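黑色染料

说起黑色染料，我得先承认自己是个偏心的人：衣柜里大半是黑的，所以这个词条我写得格外起劲（资料翻了一个多月，从三月翻到现在）。黑色染料，指能让纤维呈现黑色的天然或合成着色物质，广义上也包括靠几种深色叠出来的“复合黑”。

历史

天然的黑其实挺难染。古人常用的办法是单宁加铁：五倍子、橡椀、栗树皮这类东西煮出汁来，再下铁盐，布就慢慢变成灰黑。我自己在阳台上试过，第一遍出来是脏兮兮的灰，染到第四遍才像样。铁放多了还会伤纤维，不少老织物上黑色的部分先烂掉，红的黄的倒还留着，就是这个缘故。

后来欧洲人从中美洲运来洛神木，哦不，是洛格木，中文多叫苏木科的“墨水树”，心材里的苏木精配上铁或铬媒染，黑得又深又匀，很快就流行开了。再往后是十九世纪的苯胺黑，直接在棉纤维上氧化生成，牢度好得惊人，不过早期工艺染出来的布有时会泛绿。

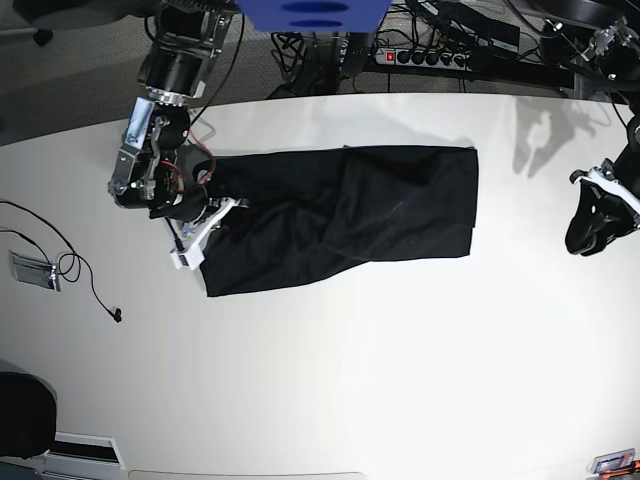
硫化黑大概是我最想多写几句的一种。它便宜，适合棉布，工装和牛仔布里用得极多，缺点是存放久了布可能发脆，而且染的时候那个味道……闻过臭鸡蛋的都懂！活性黑就温和得多，和纤维素形成共价键，水洗不太掉色，价钱也高一些。涤纶则要用分散染料，通常在高温高压下染，跟棉完全是两套路子。

黑与黑的差别

很多人觉得黑就是黑，可你把两块黑布并排放到窗边，一块偏红，一块偏蓝，马上就看出来了。染色的人管这叫“色光”。我认识的染匠文柏延（Po-yen Man）在Jeltville开了间小作坊，他偏爱蓝光的黑，总先用靛蓝打底，染完还要晾足24小时才肯下判断。我喜欢带一点红的，为这事我们争过好几回。

保养

深色衣物翻面冷水洗，阴干，头几次单独洗。加醋加盐“固色”的说法流传很广，对已经染好的现代成衣基本没什么用，我也试过，白白酸了一盆水。

参见：媒染剂、靛蓝、色牢度

最后修订：2026年4月2日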